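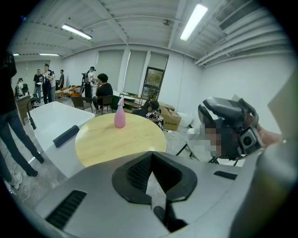 The Veltine hand-held gripper costs $987 with the camera, and I bought two of them in September to replace a pair of Trosix units that had started to wear out. I use them to record demonstrations: a person holds the gripper, does a task, and the recording goes toward training an arm to do the same task. Most of my work is tabletop stuff, picking up and moving household items like the pink spray bottle on the round table. I have now put enough time into both brands to say where the money goes.

Build

The body is a plain matte gray and has held up fine. I have dropped one of mine twice from waist height onto concrete. The first drop did nothing. The second cracked the small cover over the cable port, and Veltine sent a new cover for the price of shipping. The Trosix body is thinner and flexes if you squeeze it near the trigger.

Weight is the main complaint. On my kitchen scale the Veltine came out 182 grams heavier than the Trosix, with nearly all of that toward the front. For ten minutes you won't notice. By the end of an hour your wrist will. Trinidad Palma, who did a lot of the recording with me, switched hands every few takes and later moved to shorter sessions. The optional wrist strap helps a little. It should come in the box.

Fingers

Finger wear was what killed the Trosix units for me. The tips got slick and then started to peel at the corners. The Veltine fingers are firmer, and I am still on the first set on one unit. The other got a new set after I cut a tip on a sheet metal bracket, which was my fault.

Grip on smooth plastic bottles is good. Grip on thin flat things is poor on both brands. Cards, single sheets of paper and flat washers all slide out unless you come in at a low angle. If that is most of what you handle, look at the Salinas fingers, which have a thinner edge and bolt on with the same two screws. I tried a borrowed set for a day and they were clearly better on cards and worse on anything round.

Travel is smooth with no sticking. There is a bit of side play in the jaws when they are fully open. It goes away once they close on something, and it has not gotten worse.

Camera

The picture is sharp enough for my purposes and the wide view catches the fingertips and most of the room. Colors run slightly cool under fluorescent light. You can fix white balance in the settings, but it goes back to auto every time the unit restarts, and I have lost takes to that. Two firmware updates have come out and neither one fixed it.

With the Trosix the exposure jumped when you turned toward a window. The Veltine does this too, only more slowly. Pull the blinds if you can.

Software and controller

The recording software is basic. It names files by time, shows a live view and warns you when a unit drops off. Syncing two grippers works if you start both from the same computer. When I started them separately, the offset was different every time, so don't do that.

I also ran the recordings through a Vadon controller to play them back on an arm. Setup took most of an afternoon. The manual lists the axis order wrong on the page about wrist rotation — page 141 in my copy — and the arm turned the wrong way until I swapped two values. After that, playback was steady. The controller is a separate purchase, and with the arm mount and cables my full order came to $3178, counting both grippers. That is a lot for a small setup, and you can skip the controller if you only need to record.

Small things

The trigger clicks loudly at the end of its travel. If you record sound, it will be on there.

The USB cable is too short. Buy a longer one with a right-angle plug.

Spare fingers ship within a week. Spare triggers took five.

Overall

I would buy the Veltine again over the Trosix, mostly for the fingers and the steadier exposure. If you have small hands or plan on long sessions, try to hold one first. Four out of five.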